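Corwood Skamside gripper set - 2 stars, and read the safety part before you buy

Quick one, I have a return form to fill in and the window closes in November.

What it is: a hand-held gripper with a trigger and a camera, plus a matching powered head that bolts to an arm. You do the job by hand with the first one, the arm copies it with the second. Same fingers on both. We run ours on a Hailu arm at a small repair and refurb shop in Droltidbridge. Mostly reaching into things. Paid 3,552 for the set, cable not included, which annoyed me more than it should.

Short version: the hand-held half is good. The powered head closed by itself after a stop. Twice.

The good stuff first

Balance is fine. I can hold it for a 20 minute session and my wrist doesn't complain. The grip is thick enough for gloves, the trigger pull is light and even when new. Fingers are wide at the back and narrow at the tip so you get into tight spots without bashing the sides too much. The ridged part grips well on smooth plastic. It does mark soft plastic if you squeeze hard, so don't.

Camera is very wide. Took me a day to get used to how much everything bends. I like it now - you see what you're reaching for and most of what you're about to hit. Dark interiors are weak. Small things at the back turn to mush and if you need to read a label, forget it, use your eyes.

Software installed first time. Menus are ugly. Whatever.

What went wrong

Two faults. I think they're seperate but they add up to one bad afternoon.

Fault one, trigger return. The spring got lazy. The manual says check it at 2,000 trigger cycles. The counter on mine said 2,149 when I first noticed the problem so yes, I was a bit over, my fault. But it didn't feel worn. Let go of the trigger and the fingers stop a few millimeters short of full open. Looks open. The log says nearly open. The arm plays that back and goes into a gap with the fingers in a slightly wrong place, catches a rim, and the Hailu throws a contact stop. Correct thing for the arm to do. No complaint there.

Fault two is the one that matters. After the contact stop you clear the error, and the Skamside head gets power back. It should sit still until told. Mine went looking for its last commanded width, at full speed, no beep, no light change. The last commanded width was closed.

First time it bit a plastic clip in half. I put that down to me having pressed something. Second time my hand was between the fingers because I was moving a part out of the way so the arm could back out. Bruised fingertip, dent in the nail, no blood. I was lucky it was the narrow end. A loud word was said.

Yes, I should have had the arm locked off before reaching in. We do that every time now. But a gripper that moves on a reset, with no warning, is a bad design and the manual doesn't mention it anywhere. I read it front to back after, including the disposal section.

I tried to repeat it with a stick of foam in the fingers. Stop the arm by hand on the stop button, release, reset: nothing, behaves. Stop it by contact, clear, reset: closes. Did it four times and got it three. So it isn't every time, and that's worse in my book.

Support

Corwood answered the same day, fair play to them. The first reply was a link to the spring replacement page. Second reply, after I sent the foam video, said to set "hold on resume" in the advanced tab. It's off out of the box. Turned it on, ran the foam test again, no movement in ten goes. So there's a fix and it was in there all along, under a tab I had no reason to open. Why is that not the default. I asked. Still waiting.

New spring came free, two small screws, easy job. Don't lose the washer, it's tiny and it rolls.

What we're doing now

Hand-held unit: still using it, daily. Check the return by eye before each session, let go of the trigger and look for the gap. If it stops short, log nothing, fix the spring.

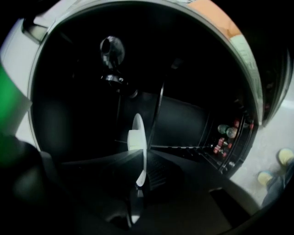 Hand-held unit at work: tip of the finger just under the white piece, inside the round opening. Not much light back there.

That kind of reach is where it earns its keep, and also exactly where I wouldn't want the powered head deciding to shut by itself. You can't see the fingers well from outside and your instinct is to put a hand in and help.

Powered head: off the arm, in its box, going back unless Corwood ships an update with the hold setting on. I'd take a plain head with no clever resume at all.

If you already own one: advanced tab, hold on resume, ON. Test it with foam, after a contact stop and not only with the button. Lock the arm before hands go anywhere near. And check the spring well before the manual says to.

Scores, since the form wants them
Hand-held unit: 4
Camera: 3
Powered head: 1
Manual: 1
Support: 3, would be 4 if they answered teh last email

Would I buy again? The hand-held part alone, yes, if they sold it alone. They don't at the moment. Will update if the head gets replaced.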